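Chapter 11
Cables, Wrists and Slack: Looking After the Instrument Arms

When I started in the training lab at Lozano, I thought a surgical robot was mostly a computer. I figured I'd spend my days staring at log files. Then Berenice Hinojosa, who ran the bench before me, handed me a wrist that had come off one of our arms, a loupe, and a cup of coffee, and told me to find what was wrong with it. It took me most of the morning. One strand of one drive cable had popped loose and was rubbing on the pulley next to it. One strand! The software had no idea. The resident using the arm had only complained that it felt "mushy."

So this is a chapter about mushy. We'll spend it on a single machine, the two-arm practice unit we call Dradik (the name was on the crate and it stuck), and on what it takes to keep that unit in good enough shape that a person can tie a knot with it. You met the controller in Chapter 5, and if you skipped that chapter you can get by here, though you'll want to go back before you touch any of the gain settings.

A quick word on how motion gets to the tip, or nothing else in these pages will make sense. On our unit the motors sit way back, behind the instrument. Each one turns a small drum, the drum pulls a cable, the cable runs down the inside of the long shaft, and at the far end it wraps a tiny pulley in the wrist. Pull one side and the jaw opens, pull the other and it closes. Every cable stretches a little with use. When it does, the drum has to turn a bit before anything happens at the other end, and that dead bit of travel is called backlash. You can't see it with the arm parked. You feel it when you reverse direction.

And suturing is all about reversing direction, which is why I like it as a test. I used to check my work by having the arms pick pegs off a board, and I passed plenty of instruments that way that came right back to me a few days later. Estrella Serrano talked me out of it. She teaches the knot-tying sessions, and she pointed out (kindly, the first time) that a peg doesn't care if you close on it a hair late. Thread does. These days nothing leaves my bench until I've tied with it on a practice pad.

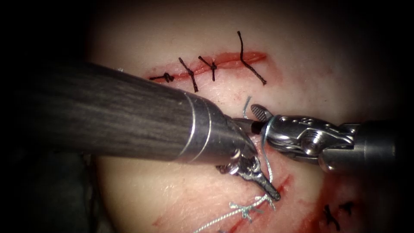 Figure 11.2. Tying check on a practice pad, with the pale blue thread between the two arms. Note the pins and screw head on the side of the right wrist.

Look at how little room there is between those two sets of jaws. If the left wrist lags on a reversal, it ends up somewhere I didn't ask it to be, and in a space that tight I'm going to bump something. I also get a lot out of the wrist joints themselves while I'm tying. I watch for a hitch, a tiny stop and go as a joint passes through the middle of its travel. A smooth wrist with late jaws usually means slack in the cable. A hitch usually means dirt or a worn pin, and tightening the cable will only make it worse. Please remember that one! I have seen good people crank up the tension on a dirty wrist and snap a cable that had months left in it.

My own routine is short. With the power off and the instrument out of its holder, I flex the wrist by hand through its full range, slowly, and then do it again with my eyes closed. (Itsuki Higuchi laughs at me for this. He also borrows my loupe every week, so I let it go.) Next I clean the jaws and the joint with a soft brush, wipe down the shaft, and look for scratches near the collar. Only then does the instrument go back on the arm, where I home it, warm it up with 30 open-and-close cycles, and measure the backlash at each joint. Our limit is 2 degrees. Anything over that gets retensioned and measured again before I reach for the thread.

That limit is ours, by the way. The group over in Bistirville runs tighter, and Necati Yaman, who set up their cell, has his reasons, which we'll get into in Section 11.4. Use whatever your own unit's service sheet says and write it on the door of the cabinet.

You'll need a few things for the exercises: a loupe, a soft brush, lint-free wipes, the tension gauge from Chapter 9, a practice pad, and thread in a color you can see easily under your light. Have a notebook too. Write down what each wrist feels like before you measure it, in your own words, even if the word is "mushy." We'll start in Section 11.1 with taking the instrument off the arm.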